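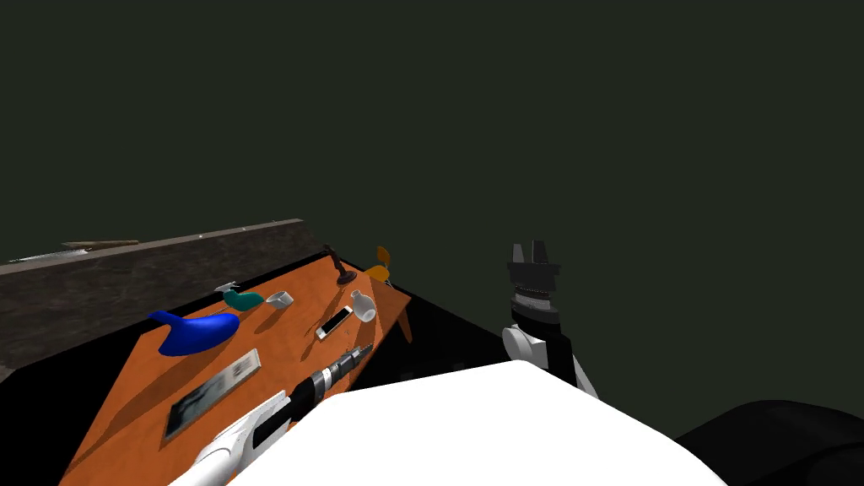
Pretlow: Cargo Run - what you get and how it plays

Hi, I'm Ayten Saraç and I make Pretlow more or less on my own, from a desk in the corner of my bedroom. If you've landed here from the store listing, welcome! This page is the longer version, with all the stuff that wouldn't fit in the little box they give you over there.

Pretlow is a trading and hauling game set on a string of small moons. You start with one beat-up ship called the Loritz, a hold that fits hardly anything, and 1000 credits that you will spend badly (everyone does, I still do). You buy things in one port, fly them to another port, and try not to run out of fuel in between. You can play it in ten-minute bites or lose a whole evening to it.

What's in the game

There are 7 moons, each with its own port, prices and weather. Cáceres is the one most people end up calling home. It has the cheapest repairs and the nicest music, if I may say so. Parnau is the mean one. The winds there will push you sideways on landing, and the dock fees are a crime, but they pay silly money for medicine and spare parts.

Prices move while you're away. If you dump a full hold of copper on one port, don't expect them to want more copper tomorrow. I spent most of December rewriting that system and it's so much better now - the old one let you fly the same two-stop loop forever and get rich without thinking.

You can take on crew too. They have moods and they eat your food, and a couple of them will leave if you keep landing hard. My own engineer has quit on me more times than I'd like to admit.

Single player only. I get asked about co-op a lot and I'd love to do it one day, but I'm not going to promise something I can't build yet.

What's new in build 580

- Autosave on every landing (finally!)
- Fuel gauge now turns yellow before it turns red
- Crew can be renamed from the roster screen
- Landing gear no longer gets stuck after a storm on Parnau
- Text size slider in the options menu
- Controller rumble can be switched off

Saves from build 577 and later will load fine. Anything older than that won't, sorry. The price rewrite changed too much under the hood. If you have an old save you really care about, keep your old build in a separate folder and finish that run first.

What you need to run it

It's not a heavy game. Any laptop that handles video calls without melting should be OK on low settings, and you can turn the shadows down if your fan gets loud. Windows and Linux both work. No Mac version for now. You can play with keyboard and mouse or a controller, but I'd go with a controller for landings.

You don't need to be online once it's installed.

Buying it

You pay once and you get all the updates. There's no season pass and no shop inside the game. The download comes with the soundtrack in its own folder, plus a PDF of the moon map that I drew by hand and then spent far too long cleaning up.

If it crashes, please send me the log file through the contact form and tell me which moon you were on. I read every one, though replies can take me a few days when I'm in the middle of a build.

Page last updated 17 January 2021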